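Teaching a Robot Kitchen Chores by Remote Control: Your Questions

I get a lot of email about the practice kitchen, and most of it asks the same handful of things, so I finally sat down and typed up my answers. I run the Brolov kitchen project, where people at home steer a simulated arm through small chores and the arm's software learns from the recordings.

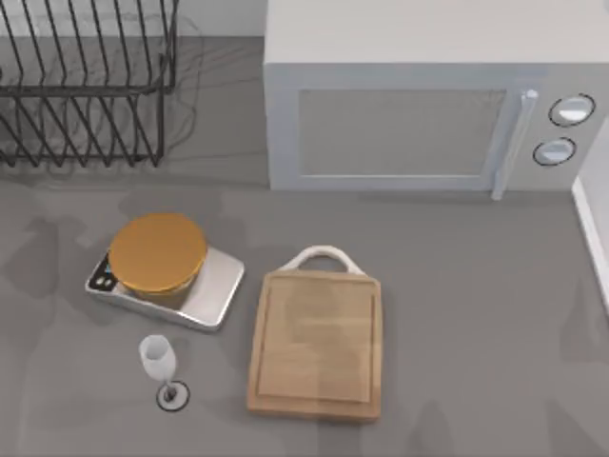
You don't need any background in robots to take part. If you can play a slow video game without throwing the controller, you're most of the way there.

Do I need to own a robot?

Nope! Everything for beginners happens in simulation. You need a computer, a decent connection and either a game controller or one of our hand trackers. We have a real arm at our workshop in Zovemthorpe, but you only get to drive that one after you've saved 102 good runs in the simulated kitchen.

What counts as a run?

One run is one try at one chore, from the moment you press record to the moment you press stop. Lifting a container off a kitchen scale and setting it on the cutting board would be a run. So would moving a champagne flute over beside the microwave. Most chores take me 15 to 32 seconds, and I am not fast. If yours take longer, that's fine, the software doesn't mind.

Why is the counter so messy sometimes and nearly bare other times?

The kitchen gets reshuffled between runs. I want the arm to learn what a cutting board is and how to reach one, and if the board sat in the same spot every time it would just memorize the spot. (My very first batch had exactly that problem. I moved the board a few inches and the arm went confidently for nothing at all.)

What's the hardest thing to handle?

Glassware, easily. A stemmed glass is tall, see-through and tippy, and it's tough to judge depth when you're looking straight down on it. Switch to the side view before you close the fingers, come in low and go slower than feels natural. Dish racks are a close second, all those thin wires to thread a plate between. I still snag one now and then.

Should I throw out a run where I messed up?

Depends on the mess. If you bumped something, backed off and then finished the chore, please keep it! Those recoveries are some of the most useful recordings I get. If you knocked the glass over and gave up, hit discard. And if you stopped halfway to answer the door, discard that too — a long pause in the middle teaches the arm to pause.

Controller or hand tracker?

I like the Tseng hand tracker for anything with twisting in it, like turning a microwave knob, and a plain controller for picking up and putting down. The tracker tires my arm out after 19 runs or so many that I lose my patience, whichever comes first. Try both. You can swap in the settings page without losing your saved work.

Can I show the arm a task by hand instead?

Yes, on the real one. You take hold of it near the wrist and walk it through the motion while it records its own joints. It feels a bit like teaching somebody to dance. People usually pick it up quicker than remote control, but your own hands end up in the camera view, and those recordings need extra cleanup on my end.

The arm is lagging behind my hand. Is it broken?

Probably your connection. Close whatever else is streaming, then restart the session. If the lag is still there, turn on "slow follow" in settings, and make smaller moves.

Who gets to use my recordings?

They go into the Baltolow set, which we share with schools and hobby groups. Your screen name comes off first. The last batch went out in January. If you'd like a run pulled before the next one, send me its run number from your history page and I'll take it out.

Page updated 2019-03-11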